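Kadance handheld gripper kit, anyone else using one?
Lenmont Boards > Robotics and Automation > Kits and Tools

solderpuddle wrote:
2020-05-21
OK, I have to talk about this thing with people who'll get it. Our group picked up the Kadance kit from Lirnimetti in March and I've been using it nearly every day. It's the handheld gripper with the camera on top, so you do the task by hand and the recording becomes training data for the arm. Two pics from the wrist camera:
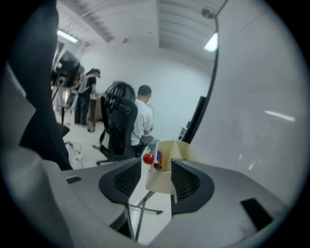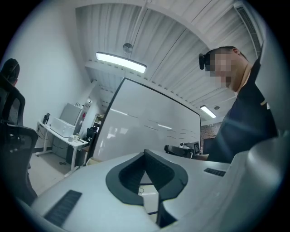

We paid 377 for the single, shipping included, and then went back for a second one because people kept fighting over the first (me, mostly). The squeeze is really smooth. You forget about the trigger after a few tries and just pick stuff up. And the ribbed pads! I've used three other grippers with flat pads, and anything round and shiny shot out of all of them like a bar of soap. These hold on.

My best run so far is 40 usable demos in one sitting, all simple pick and place. With our old joystick setup I'd have quit long before that and gone home with a headache.

Anybody else have one? I want to compare settings, and I really want to know what you're all doing about calibration.

gantry_goat wrote:
Had the Kaewsai one before this and switched. The Kaewsai is lighter, I'll give it that, and my wrist misses it. But the view on the Kadance is so much wider. When the object is right up against the pads you can still tell where you are in the room, and our tracking drops out way less than it used to.

Calibration: do it with the grip fully open, then again half closed. The manual only mentions open.

nullspace_ned wrote:
I'm going to be the grump here. It's a nice gripper, but 377 for a plastic shell, a trigger and a camera mount is a lot. You can print something close and buy the camera separately. Also the wide lens bends everything near the edges, and I don't love how much of the picture is just the gripper's own body. That's a lot of pixels I'm paying to store.

solderpuddle wrote:
Fair on the price. I did try printing one last year and the fingers never closed parallel, so maybe I'm just bad at it, ha.

Don't agree about the body showing, though. It sits in the same spot every time, so we mask it and move on. Took an afternoon to set up and I haven't touched it again.

gantry_goat wrote:
Same, we mask it. I did try cropping way in first, and the results got worse. All that ceiling and wall is doing something for the tracking!! Plain white walls are the hard part for us, so we stuck some posters up.

tinytorque wrote:
Does the 432 bundle make sense for a beginner? It's the one with the spare pads and the hard case. I teach an after-school club and whatever I buy is going to get dropped.

nullspace_ned wrote:
Skip the case, get the pads. They do wear.

solderpuddle wrote:
You can't buy the pads alone right now, I checked with Lirnimetti and they're out until summer. So for a club I'd get the bundle. Our first set of pads is at 19 sessions and the ridges are just starting to smooth out at the tips. Ours has been dropped twice, once on concrete, and both times it only got scuffed.

For kids, start with something big and soft. We began with a foam block and it saved a lot of grumbling. Keep the first demos short too.

tinytorque wrote:
Foam blocks I have! Does it run off a laptop or do I need something beefier?

gantry_goat wrote:
Laptop's fine for recording. Training is another story, we do that overnight on a desktop. And get a longer USB cable, the one in the box is a joke.

nullspace_ned wrote:
On the cable we all agree. I'm still printing mine, will post files if the fingers come out straight.

solderpuddle wrote:
Please do! I'd try it. tinytorque, I'll send you our mask file and the half-closed calibration numbers tonight.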